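What does a 3 mean? Heater settings and how people read them in a shared residence

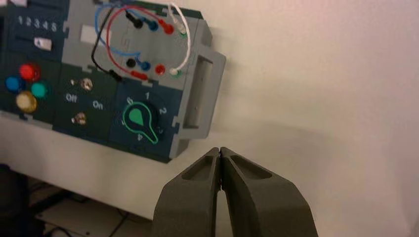 Bridwood, 19th March

Elaheh Abbasi
Final report, Everyday Design project unit

Why I picked this

I live in Ranjbar House and my roommate and I have been arguing about the heater since we moved in. It has a dial with the numbers 1 to 5 on it and no other information whatsoever. She treats 3 as "normal" and anything over that as an emergency. I treat the dial like a gas pedal: if I'm cold I crank it to 5, and when I'm roasting I crank it back down. We're both fairly sure the other one is wrong, and when I had to come up with a topic for this unit it seemed like a shame to waste all that arguing.

So my question was pretty simple. When a control gives you nothing but a row of numbers, what do people think the numbers stand for, and does what they think change how they use it? Number scales are everywhere once you start looking – toasters, fridge dials, shower units, those sliders with 1 2 3 4 5 printed over the slot like the one up top. A slider at least shows you where the ends are. Our dials go all the way around, and there's a gap between 5 and 1 that half the building believes is an "off" position. (It isn't. More on that later.)

The building and the heaters

Ranjbar House is an old brick residence on the hill side of Bridwood. Each flat has its own electric wall heater in the main room, a Gresitz model that was put in during the last renovation, and all of them have the same dial. I asked the housing office for the manual and they were very nice about it and took three weeks to find it. The manual says the numbers set a room temperature and the heater shuts itself off when the room gets there. It doesn't say which temperature goes with which number, except that 1 is frost protection and 5 is maximum.

That matters for my argument with my roommate, by the way. If the dial sets a target, then going to 5 doesn't warm the room any faster than going to 3 does. It just keeps going longer. I had to admit this out loud and it was a low point of the term.

What I did

Eleven flats signed up, which was everybody on my floor and a few from downstairs who heard there would be baking. I wanted to know what people had the dial set to during the day, but I didn't want to knock on doors constantly, so I used a logging app called Sulau. It sends you a little reminder, you tap the number the dial is on, and you can add a note if you feel like it. Anyone in the flat could answer. The app's free version only keeps the last few weeks, so I exported everything on Sunday nights, and one Sunday I forgot, which is why there's a hole in the middle of February.

After the logging was finished I did a short interview in each kitchen. I asked people to draw the dial from memory, to tell me what each number was for, and to say what they'd do if they came home and the place was freezing. I tried to ask it the same way every time, but by the last few I was definitely more relaxed and let people ramble. Some of the best answers came out of the rambling, so I'm not sure I regret it.

What the log shows

I ended up with 2083 entries, and then I had to throw a lot of them out. Some were double taps a few seconds apart. Some were from one flat where a guy had figured out he could answer the reminder from the bus and was just putting in whatever it was when he left. I talked to him and we agreed to leave his out altogether. I also dropped anything logged over reading week, when most people were away. That left 1287 entries I'm comfortable with, from ten flats.

The first thing I noticed is that 2 and 4 hardly exist. People are on 1, or they're on 3, or they're on 5. Two flats never logged a 4 at all. When I asked about it later I got a lot of shrugging. One person told me 4 felt "fussy", like ordering a coffee with too many instructions.

The second thing is that flats have habits and the habits don't seem to follow the weather much. We had that awful cold stretch at the end of January and I expected everybody's numbers to jump. A few did. The flats that lived on 3 mostly stayed on 3 and the notes were about blankets. The crankers (my people) went up and down all day like they always do. I'd love to say something stronger here, but I didn't measure the temperature in the rooms. I should have. If I did it over I'd put a cheap thermometer in every main room on day one.

What people told me

The answers about what the numbers mean fell into two rough piles. The bigger pile was people who think of it as power, the same as a stove burner. More number, more heat coming out. The other pile was people who think of it as a target, so a 3 is a kind of room and the heater works on getting you there. The second group is right according to the manual, but I want to be fair to the first group, because when you turn our dials up you hear the heater click on and you feel warm air, and when you turn them down it clicks off. The thing acts like a burner! If I'd never read the manual I'd still believe it.

My roommate turned out to be in neither pile. She thinks 3 is the setting the building "wants" you to be on and that moving off it is a bit rude. I've lived with her since September and I had no idea.

The drawings were my favourite part. Nearly everyone put the 3 at the top, even though on the real dial the 3 is over to the right. Several people drew an "off" in the gap, and one drew a little snowflake beside the 1 that I went back to my own dial to look for. There's no snowflake. She was picturing the one on her parents' place in the Okanagan, she thinks. As for the gap, if you turn the dial into it, it just slides along to the 1 or the 5 depending on which way you were heading, so it's quite possible to go looking for "off" and end up on full blast overnight. Two flats had done this. One of them had a note in the log that only said "sauna".

Trying out a label

For the last part I made a small paper ring that fits around the dial. Instead of only numbers it has words next to them: "away" at 1, "sleeping" at 2, "sitting around" at 3, "just got out of the shower" at 4, and at 5 I wrote "are you sure?" My instructor thought the last one was a bit cheeky and she's probably right. I printed roughly 100 of them because the print shop had a minimum, so if anyone wants a heater ring, please come and see me.

Four flats let me put one on for a week. I'm not going to make big claims from four flats and one week. What I can say is that 2 and 4 showed up in those logs more than they had before, and that 2 mostly showed up late at night. Whether that's the words doing it or people being polite because I live down the hall, I can't tell. One flat took theirs off after three days since it kept falling behind the heater. The tape was bad. I used the stuff from the dollar store and it let go as soon as it got warm, which I really could have seen coming.

Things I'd change

Thermometers, as I said. Better tape. I'd also leave my own flat out, because I knew what I was looking for and I'm positive it changed what I did – my 5s drop off a lot once I'd read the manual. And I'd ask people which other dials in their kitchen they think work the same way. A couple of people brought up their fridge without me asking, and most of us have the fridge dial backwards too, I think. That could be a whole project.

The housing office has asked for a copy of this and may put a sentence about the heaters in the welcome package that goes out in May. I've suggested "There is no off in the gap." They're going to think about the wording.

Thanks to everyone on my floor for tapping all those numbers, and to my roommate, who read a draft and asked me to put on record that she had the heater on 3 the entire time I was typing it.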